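Section 4. Setting a Place on the Andel Table

4.1 Before You Begin

This section applies to the Andel table with the white gloss top and to the Zernen tableware supplied with it. Read Section 3 (Leveling and Leg Locks) first. The tabletop must be level and all leg locks must be closed before any tableware is placed on it.

The top is rated for an evenly spread load of 80 pounds. Do not sit, stand, or lean on it.

You will need:
One plate
One mug
Seasonal pieces, if used (see 4.3)
A soft, dry cloth

4.2 Placing the Plate and Mug

1. Wipe the tabletop with the cloth. Work from the back edge toward you. Do not use scouring powder or abrasive pads, as these will dull the finish.

2. Locate the round openings in the tabletop. Keep all tableware clear of them. Small items can fall through.

3. Set the plate flat in the center of the table, raised rim facing up. Press lightly on opposite sides of the rim. If the plate rocks, wipe its underside and try again.

4. Stand the mug to the left of the plate, toward the back, with the handle pointing in toward the center. Leave enough room to lift the mug without touching the plate.

5. Place one mini pumpkin to the right of the plate and a second on the left side of the table, nearer to you than the mug. The plate stays empty until food is served.

The faint gray lines on the surface form large squares and may be used as a guide for keeping pieces straight. They are part of the finish and will not wash off. 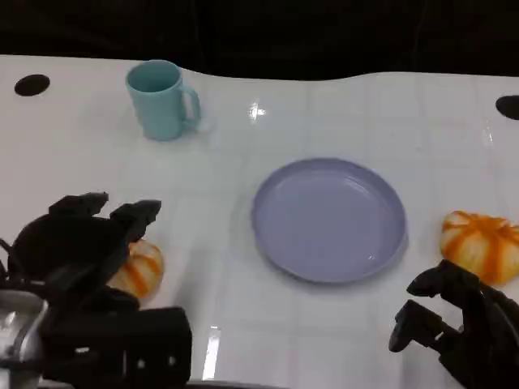 4.3 Seasonal Pieces

Mini pumpkins and other small gourds may be used from October until they begin to soften. Choose firm pieces that sit without rolling, and check the underside of each one every few days.

CAUTION: A soft or leaking gourd can stain the tabletop. Remove it at once and clean the area with mild soap and water.

NOTE: Decorative gourds are not intended to be eaten. Keep them off the plate and out of the mug.

4.4 Clearing and Storage

1. Remove the seasonal pieces first, then the mug, then the plate.

2. Wash plastic tableware by hand. Water temperature should not exceed 46 °C.

3. Dry each piece fully before stacking. Damp plates may stick together — separate them by hand, never with a knife or other tool.

4. Store tableware in the Dunne tray, part 617, with mugs upright. For replacement parts, see Section 7.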